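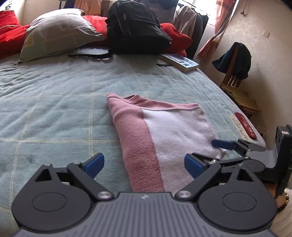 Handheld Gripper Demonstration, Bedroom Folding Task
Pre-session and in-session inspection, with comments

Site: Furnthorpe, upstairs bedroom
Operator: Tomomi Tamura
Inspector: Dexter Bautista
Reviewed by: Zainab Okafor
Month: February
Target for this task: 2,000 accepted demonstrations. Accepted before this session: 1,956.

Result codes: P pass, C pass with comment, F fail, N not applicable.

Section A. Gripper pair, power off

A1. Fingertip pads seated, no lifting at the edges. P

A2. Pads free of lint and adhesive residue. C
Knit fibers on the left unit after the practice folds. Wiped and rechecked. Add a pad wipe at every battery change.

A3. Pivot screws tight, no visible gap under the heads. P

A4. Fingers open and close through full travel without binding. C
Right unit slightly stiff in the last part of the closing stroke. Within limit. Compare with the log from Drelledmont before ordering a linkage.

A5. Both units open to the same width at rest. P

A6. Lens clean, mount does not shift under hand pressure. P

Section B. Operator

B1. Sleeves clear of the finger linkage. P

B2. Bracelets, rings and watches removed or secured. C
A beaded bracelet is permitted under the current wording if it sits behind the grip. Mio Ueda has asked for the word "secured" to be defined. Open.

B3. Operator can release both triggers without looking down. P

B4. Wrist and shoulder check before start, repeated at each break. P
No strain reported.

B5. Operator has read the pinch warning and knows the stop word. P

Section C. Bed and surroundings

C1. Fold area clear to one forearm's length on all sides of the garment. C
Items at the head of the bed are part of the approved background and stay where they are. Do not tidy between takes.

C2. Straps and cords on the bed outside the path of both grippers. C
Backpack strap lies on the bedspread. Acceptable for folding at the near edge. If the garment moves toward the headboard, stop and tuck the strap under the bag.

C3. Floor cables flat and out of the standing position. F, corrected
Cable crossed the spot where the operator turns. Rerouted along the foot of the bed and taped. Rechecked by N. Tamura: P.

C4. Window light does not wash out the garment. C
Strong daylight behind the bed. Garment edges still readable in the preview. Check again at 2:00 p.m.

C5. No private papers with readable names or addresses in view. P
Cards checked on both sides.
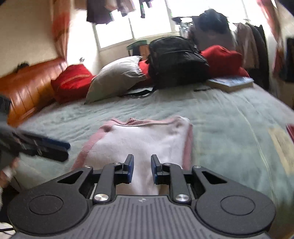 Section D. During demonstration

D1. Fabric gripped by the pads only, no contact between knit and linkage. P

D2. Second gripper holds the near corner before the first one lifts. C
Order reversed in 7 takes. Those takes are marked for review and not counted as accepted.

D3. Hands stay behind the pivot line while fingers are closing. P

D4. Garment returned to the marked start pose between takes. C
Pink trim is a good reference line. Use it in place of tape.

D5. Tracking loss reported aloud and take restarted. P

Section E. Remote control fallback

E1. Ovo arm pair powered down and parked during handheld work. N
Arms are at Furukawa for this period.

E2. Remote station stop button tested. N

Open items
Wording of B2: Ueda, Okafor.
Right unit closing stroke, A4: Bautista.
Review of takes under D2: Noboru Tamura.

Released for further sessions with the comments above. D. Bautista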